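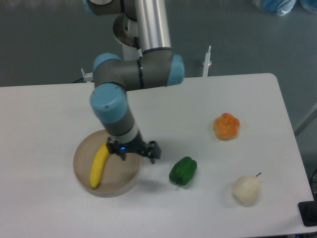

Kozma Table Set: food and plate arrangements

Maintained by Tanvir Mollah and Gorazd Vasić, Dundircombe
Last change to this file: March 2, 2021

What is in the set

The set holds 131 short sessions of food being arranged on a white table. The food changes a little from one session to the next, but a plate and some fruit or vegetables are present in all of them. The banana and the green pepper are the most frequent objects. In part of the sessions there is also a bun or a pear.

The plate is beige and round, with a low rim. We write "plate" in all labels, also where an older list from Estham says "dish". Please do not mix the two words, the search tool does not know that they mean the same.

Names of the objects

banana: yellow, one piece
pepper: the green one, dark or bright according to the light
bun: orange-brown. If only a part of it can be seen, write "bun, partly hidden", but only when you are sure. Otherwise write "orange object".
pear: pale cream. Easy to lose against the white table, so look twice.
plate: write "plate, empty" when nothing lies on it

The position words are left, right, near and far, always as seen from the viewer's side of the table. For the pepper we add the direction of the stem, if the stem is visible.
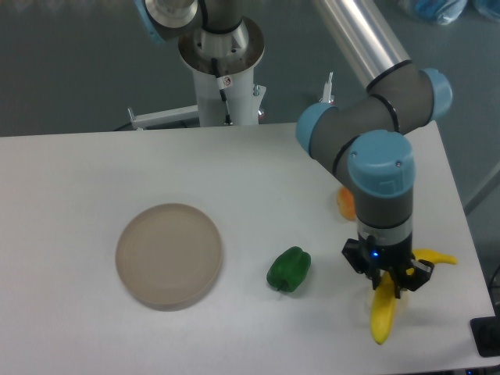
How the labels were made

Each session was labelled by one of us and read again by the other. We did not agree in 12 sessions, mostly on the question when an object counts as "on the plate". Our rule is now this: the object must rest on the plate and must not be held. An object which is held gets the label "held", even when it is very near to the surface.

Shadows are not labelled. Far corners of the table are labelled only in the Romar part of the set, which has 71 sessions.

Known problems

In nine sessions the pear is called "apple". We will correct this in April.
Colour words are not the same everywhere. You will find "beige" and "tan" for one plate.
The labels do not say if the food is real or a model. We did not record it, so please do not guess it from the colour.

Corrections

Send them to Gorazd with the session number and the label you propose. One message per session is easier for us than a long list.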